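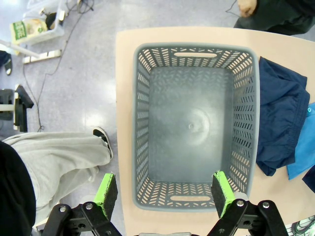 Trunero: Putting Laundry in a Basket with One Arm

Project report, Bemstead College, Robotics Practicum

Summary

Trunero is a one-semester project on picking up loose clothes from a table and dropping them in a laundry basket. We recorded people driving the arm by hand, trained a policy on those recordings, and tested it on clothes it had seen and clothes it had not. We kept 328 recordings. The trained policy handles a single garment well, has trouble when garments overlap, and does badly when the basket gets pushed out of place. The project was entered in the Hirnitz student round in October.

Why laundry

Our first proposal was stacking cups. The course staff pointed out that two earlier groups had done rigid objects and that we would mostly be repeating their work. Cloth has no fixed shape, so a grasp that works on a pair of shorts lying one way may pick up nothing when the same shorts land another way. It was also cheap. All the clothes came from members of the group, and the basket came from a dorm room.

Setup

The work surface is a plain light-colored table. The arm reaches in from one side, and the basket is placed with its short ends facing toward and away from the arm. Clothes go on the table to the right of the basket. The camera is mounted at the wrist and looks down past the fingers, so the fingers are always in view. We used no overhead camera in the final version. We tried one early on, but the arm blocked it during most grasps.

The gripper has two parallel fingers with foam pads on the inside faces. Foam matters a lot here. With bare fingers, thin cloth slid out on the way to the basket. The pads wear at the corners, and we replaced them once during the semester.

The basket has slots in its walls, and this caused a problem we did not expect. The table shows through the slots, and our first attempt at finding the basket by color kept breaking it up into small pieces. We dropped that step and let the policy work from the raw camera view.

Recording

One person drove the arm and another reset the table. A third watched the cable and the stop button. Each recording started with an empty basket and ended when the last garment was in or when the driver gave up. Recordings where the driver gave up were thrown out, and so were those where the basket tipped.

Our rules for a reset were short:

Put the basket back against the tape marks.
Drop the clothes from chest height and leave them how they land.
Step back from the table before calling ready.

The second rule took some getting used to. Early on, people straightened the clothes without thinking about it, and the first batch of recordings was too neat. The policy trained on that batch would reach for the middle of a flat shirt and close on nothing. We recorded the batch again.

The third rule was not followed as well as it should have been. There are feet and legs at the sides of many recordings, and floor cables too. We talked about cropping the sides out. In the end we left the view whole, mostly due to time, and we can't say how much it affected the results. 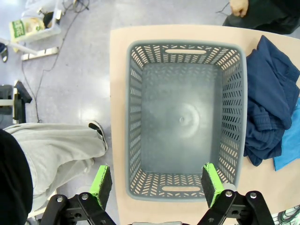 Training

We trained for 3,000 steps on a shared machine in the Avotiņš computer room. Longer runs did not help on our held-out recordings. Each run had to fit overnight, so we did not compare many settings. The two we did compare were the camera resolution and how far ahead the policy plans its motion. Lower resolution was faster but missed dark cloth in its own folds. Planning further ahead gave smoother motion, and it also meant the arm kept going for a moment after it had lost the garment.

Results

Single garments went well. The arm usually got hold of the cloth on the first try and let go over the basket -- sometimes with a sleeve or a drawstring left hanging over the rim. We counted that as a success if the garment stayed in.

Overlapping garments were harder. When a light piece was tucked under a dark one, the arm often lifted both, then lost one between the pile and the basket. It rarely went back for the dropped one if it landed close to the wall of the basket. Very few of our recordings show that case, so the policy had little to copy.

Moving the basket was the worst test. A small shift was fine. With a larger shift, the arm released over the old position and the clothes landed on the rim or on the table. Every recording used the same tape marks, and we should have varied them from the start.

There were also a few near hits on the basket itself. The near rim sits close to the fingers at the beginning of a run, and a low first move can catch it. We raised the starting height, which fixed most of this.

What we would change

Move the basket in every recording, even by a little. Record drivers picking up a garment they have just dropped. Use more kinds of cloth -- we had too much dark cotton and no towels at all. Write down who drove each recording, too. The drivers had different habits, and by the end we could no longer sort them out from the files.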